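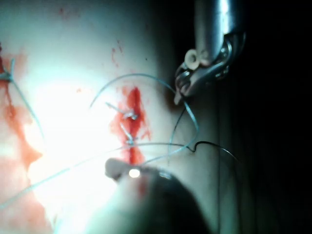
Zoila Muñoz had two knots in and was starting the third when her left foot went to sleep. She shifted it off the pedal and set it back. The jaws held the thread where she had left it.

"You're quiet," said Fredy Benavides. He was at the table with the scissors tray, and his voice came through the speaker by her ear.

"I'm sewing."

She had learned to sew in Vidville, on her aunt's back porch, hemming tablecloths for the hotel. The hotel paid by the piece and sent back anything with a loose stitch. Her aunt, Milagros Usuga, would pull at every knot with her thumbnail before she folded the cloth. One July they did 145 of them, and eleven came back.

Zoila brought the thread around in a wide loop and looked at the two knots below it. The edges were together. There was still blood along the line.

"Sponge?" Fredy asked.

"In a minute. Let me throw this one."

She made the loop smaller, caught the tail, and drew it down slowly. Pull too hard and the tissue tore. Her aunt would have said the same of cheap linen.

"Cuevas called from room 2," Fredy said. "He wants to know how long."

"Tell him twenty minutes."

"He'll ask again in ten."

"Then tell him again."

Fredy laughed and went to the phone. She heard him say twenty minutes, and then say it a second time, louder.

When he came back she had him cut the tail. She asked for the sponge and waited while he pressed it against the line. Her foot had started to tingle. She thought she might call her aunt that night, if it wasn't too late when she got home.

"Okay," Fredy said, and took the sponge away.

She leaned back into the eyepiece and reached for the next stitch.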